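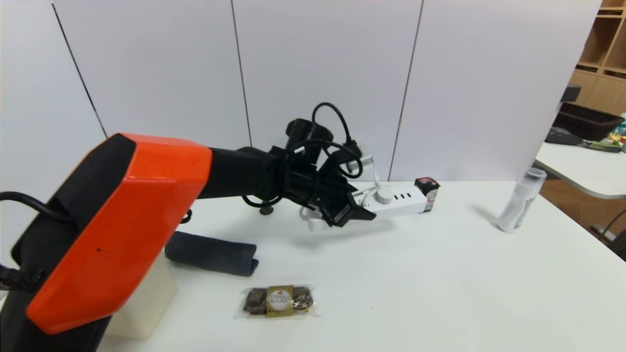

Cluda arm with its gripper closed on a power strip.

The Cluda is a tabletop robot arm built by Rutico. Its two-finger gripper is checked every 700 cycles. With the arm parked, the fingers are opened, wiped and compared for wear at the tips. Worn fingers are replaced as a pair, and the gripper is then zeroed again.
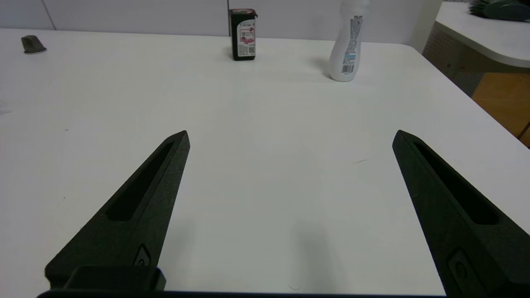
Pylyp Moroz recommends zeroing twice, as the first reading drifts on a cold motor. Cables at the wrist are checked at 3648 cycles.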